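Notes from the packing room

Sandrine asked me to write something for the newsletter about how the packing side has changed since we took on the Lepik job, and I said yes before I remembered I can't write anything short. So, tea in hand, off we go!

For anyone in the Drirkley office who hasn't been down to see us lately: we used to do all the gift parcels by hand and there wasn't much more to it. You picked the thing up, wrapped it, found a box that was more or less the right size and got on with the next one. I've been doing it for eight years and I could do it half asleep (some mornings in December I did). Now five of us spend the first part of the shift working with the hand-held grippers, picking things up and putting them down so that the machines Tridus is building can learn how it's done.

It felt daft to begin with. You've got a perfectly good pair of hands and you're being asked to work through a pair of pincers. Senyo said it was like eating peas with barbecue tongs, and he's still the quickest of us, which is very annoying. The soft things are the worst by a long way. A carton has edges and you know where you are with it, but anything in thin wrapping slides about and crumples, and if you squeeze too hard you've got a creased parcel to explain.
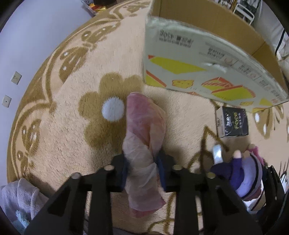
What I hadn't expected was how much I'd start noticing about my own job. Līga came over from Tridus in July and asked me how I decide where to take hold of something, and I stood there like a lemon. I'd never decided, I'd just done it! We ended up spending most of an afternoon on it, her with a notebook and me picking up the same packet over and over, and I went home feeling rather clever.

The shift itself is different too. We swap over every two hours now, grippers to bench and back again, and my wrists are better for it, though my thumb has a few things to say by the end. Arūnas has gone onto checking the recordings full time and got a pay grade out of it, which he deserves. Last month he sent 573 of them back because the grip had slipped, and a good few of those were mine – sorry, Arūnas.

I know some of you are worried, and I was too. I asked Aisyah straight out at the last staff meeting whether we were teaching ourselves out of a job. She said the packing team stays the same size through next year and she'd put it in writing, and the letter is on the board by the kettle if you want to read it. After that she couldn't promise, and I'd sooner hear that than a lot of soft soap.

If you fancy a go with the grippers, Senyo is taking names for the next training round. Bring a hair tie if yours is long, and don't let him race you.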